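Speaker notes: Reaching into the rack — what a student club learned from a simulated server room

Evening session, 7.30 start. Talk is 25 minutes plus questions. Check the projector with the dark slides first.

Opening

Thank them for having me. Say who we are: the Sandari club, a student robotics group that meets after lectures. We entered the Endance challenge in the simulation class. Entry was free and all the work had to be done in a simulator, which suited us because we had no arm of our own and nowhere to put one.

Explain the task briefly. The arm stands at a table with a small equipment rack on it. The entry has to bring the gripper up to the rack, get it inside, and do so without hitting the frame. Later rounds change the rack and what is around it. Teams don't know the changes in advance.

Say early on that we did not win. People always ask, so get it out of the way.

Slide 2: the starting position

Leave this one up while I talk about reach.

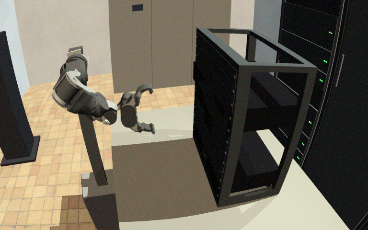 Our first plan was to drive straight at the opening. It looked fine on paper. The trouble was the elbow, which had to go somewhere while the hand moved forward, and our planner would sometimes swing it a long way round to save a small amount of wrist movement. We had told it to find a short path for the hand and had said nothing at all about the rest of the arm.

We fixed this by adding a cost for moving the shoulder. It took an afternoon to write and most of May to tune. Mention that the tuning was done by hand in a spreadsheet, and that I would not do it that way again.

If there are programmers in the room, say that we used two planners, one for the long move and one for the last stretch. If not, skip to the next part.

Slide 3: runs and logging

We did more than 2,000 runs in total. The first 1,000 were close to useless for comparing anything, as we had not saved the settings with the results. We knew which runs had failed and had no idea why.

After that we made a rule that a run without its settings file did not count. We also kept batches to 100 runs each, so that one batch finished during a club meeting and we could look at it together before going home. 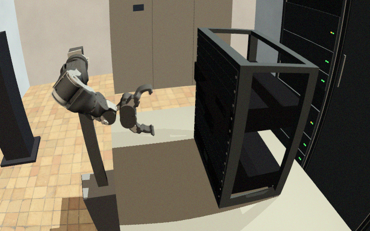 Kaan Polat

I was the one looking after the logs, so this part is mine to apologise for. The settings file should have been there from the start. Our supervisor had said as much in the first week and I wrote it down and then forgot it.

What helped most was going back through the failed runs one at a time. Summary numbers told us that a batch was bad. Watching the runs told us that the gripper was stopping too early, or that it was coming in too high and catching the top rail. These are different problems with different fixes, and we had been counting them as one.

Pause here and take a question if anyone has one.

Slide 4: changing the rack

Zenix was our name for the second version of the code. It went in when we began testing with different racks. The first version had the shelf heights typed in as fixed numbers, so it was no use for anything else.
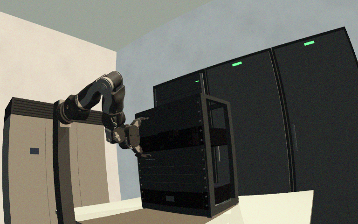

Slide 4. Arm and gripper at a rack with panels across its front.

Talk about viewpoint. A person can look at one picture and guess where the front of the rack is. Our code was much worse at it, mainly when the rack was turned. We spent a fortnight on the angle estimate alone, and it is still the weakest part of the entry.

Give credit to the Bodnár team here. They shared their notes on angle estimation at the halfway meeting, and we took their idea of checking the estimate twice before the final approach. It slowed us down a little and cut out a whole class of collisions.

Slide 5: close to the table

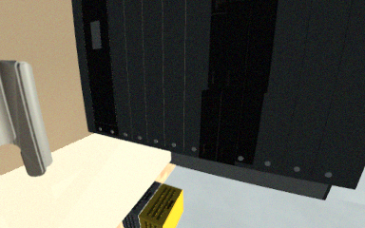 Slide 5. Gripper finger over the tabletop, dark cabinet behind.

Low positions gave us trouble until the end. The table was in our collision model as a flat box, and we had set the safety margin far too wide. The planner then refused moves that were perfectly possible. We made the margin smaller near the table and left it alone everywhere else.

What we would do next year

Start logging on day one. Split the work by problem — we split it by year group, and the first years ended up waiting for everyone else. Test with a turned rack much sooner.

Tell them the club is open to people who have never written code. Half of our present members started that way. Leave the sign-up sheet by the door and say that the next meeting is at 6 in the usual room.

Questions. If asked about real hardware: we have not tried it, and I don't want to guess how much of this would carry over.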